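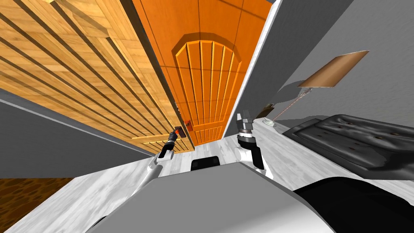 Brinen door oil, the 900 ml can. Four stars, would be five if the lid wasn't garbage.

Bought it in April after the Skander stuff left our back door sticky for a week. Never again with Skander. This one goes on thin, like almost water, so put newspaper down further out than you think. Brush for the first coat, rag for the second. I wiped off the extra at the 10 minute mark and then again at 35 — the second wipe matters, first door I skipped it and got shiny patches along the bottom rail.

Color: barely changes anything on pale wood. On darker wood it goes a shade deeper, which my sister Aino hates and I like. Smell is strong. Windows open, sleep somewhere else if you can. Gone by next evening.

Coverage was good, two interior doors both sides plus trim, and theres still a bit sloshing in the can. Grooves and molding are a pain with any oil, it pools in there. Use an old toothbrush and not much oil on it. Go back with a dry one before it sets up.

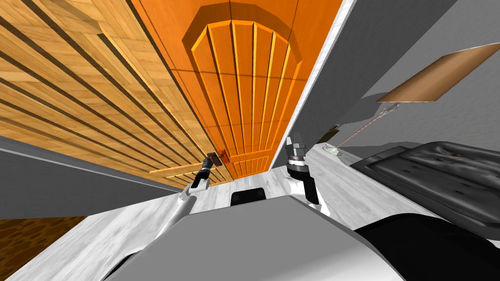 Do you have to take the door off the hinges first?

I left mine hanging and it was fine, just tape the hinges and handle and do the bottom edge last.

Now the lid. Bent on first opening, never sealed right again, had a skin on top a couple weeks later. Moved the rest to a jar. Kinnunen cans have a screw cap, so it can be done. Brinen please.

Price went up too. Still cheaper than Brukton and I'd say better on bare wood, no idea about over old varnish, didnt try it. Will update after winter.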